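Gistville Pantry Shelf - progress update, May 2020

Hi all, and thanks for being patient with me on this one. I know it was supposed to be a page long and in your inbox a while back, but it's been a busy spring!

Since January we've sent out 929 grocery boxes, mostly in Gistville itself, plus a growing bunch over in Selldale. The Selldale run is the part I'm happiest with. We started it as a once-a-month thing and people kept calling to ask when the next one was (fair enough), so now it goes every other week. The drive is longer than I budgeted for and gas is already a little over. I've moved $18 a trip from the printing line to cover it - shout if that's a problem and I'll move it back.

Switching to home drop-off in March was a scramble. We had to redo the route sheets twice, and the first set sent two drivers down the same street. The Wernura sign-up form you paid for has helped a lot, although older folks still mostly phone, so I'm keeping the phone line going through the summer.

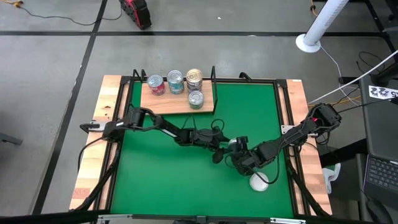

Canned goods, four cans on a wooden board.

Cans are still the backbone of every box. Fresh produce has been hit or miss, and eggs were impossible for a stretch there. The Lozano warehouse let us buy by the case at their regular price with no minimum, so most of April's food money went to them. The total on that was $1,489 and the receipts are in the shared folder. One is a bad scan, sorry, I'll redo it.

What's not going great: storage. We're out of dry shelf space and I keep stacking cases in the hallway, and the landlord has noticed. I'd like to use about $300 of what's left in equipment for metal shelving. Could you let me know if that needs a formal request or if this counts?

Next up is the summer schedule, then a new label for the low-salt boxes, because the current one peels right off.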